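Cómo cuido mis libros de bolsillo (y los que me prestan)

Yo leo sobre todo en la cocina. Ya sé que suena a sacrilegio, con el aceite y el vapor y todo eso, pero es que el sofá me duerme a la cuarta página y en la mesa de la cocina, con un café delante, me puedo ventilar media novela antes de cenar. Así que con los años he ido juntando truquillos para que los pobres libros sobrevivan, y como Ona me los pide cada dos por tres por mensaje, los dejo escritos de una vez.

Manchas de grasa. Si te pillan en el momento, no frotes, ¡por lo que más quieras! Papel de cocina por los dos lados de la hoja, un buen montón de maicena encima de la mancha y un peso de unos cuantos tomos gordos. Lo dejo toda la noche, cepillo con una brocha de repostería (seca, limpia y solo para esto) y repito si hace falta. La mancha vieja ya no sale del todo, yo con que se aclare me conformo.

Olor a humedad. Los de segunda mano suelen venir con ese tufo a trastero. Los meto de pie y abiertos en abanico en una caja con tapa, con un cuenco de bicarbonato al lado, sin que toque el papel. Para una caja mediana pongo 500 gramos, y luego ese bicarbonato lo aprovecho para fregar la pila. Hay libros que en 4 días están listos y otros que necesitan hasta 14. Giorgia Amato me regaló una saga familiar italiana que olía a bodega, bodega de verdad, y ahí sigue en su caja desde noviembre porque cada vez que la saco me arrepiento y la vuelvo a guardar.

Etiquetas de precio. Secador templado, un minutito, y la etiqueta se levanta despacio desde una esquina. Si queda pegamento y la cubierta es plastificada, una gota de aceite de girasol en un algodón y después otro algodón con apenas jabón. En cubiertas mates ni se os ocurra el aceite, que deja cerco. Me cargué así una novela de Edgars Paulauskas, dedicada encima, y todavía me duele.

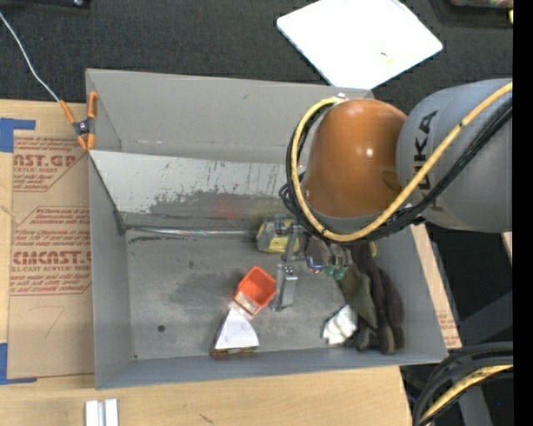
Lomos que crujen. A los libros nuevos y gordos les hago la gimnasia antes de empezar: apoyo el lomo en la mesa, bajo primero una tapa, luego la otra, y voy abriendo unas pocas páginas de cada lado hasta llegar al centro. Tarda uno lo que tarda en subir la cafetera, y después el libro se queda abierto casi solito mientras remueves el sofrito.

Y para sujetarlo, pinzas de tender de las de madera, con un trocito de fieltro pegado por dentro para que no marquen. Antes usaba un atril de cocina de Formont, muy mono, pero con las novelas largas se me iba para atrás en cuanto pasaba de la mitad.

Ah, y los prestados los forro siempre con papel de hornear. Se dobla bien, se limpia con un paño y se ve un poco la portada. Ahora mismo tengo forrado uno de Tarmo, que me lo dejó en primavera... le debo el libro y una llamada.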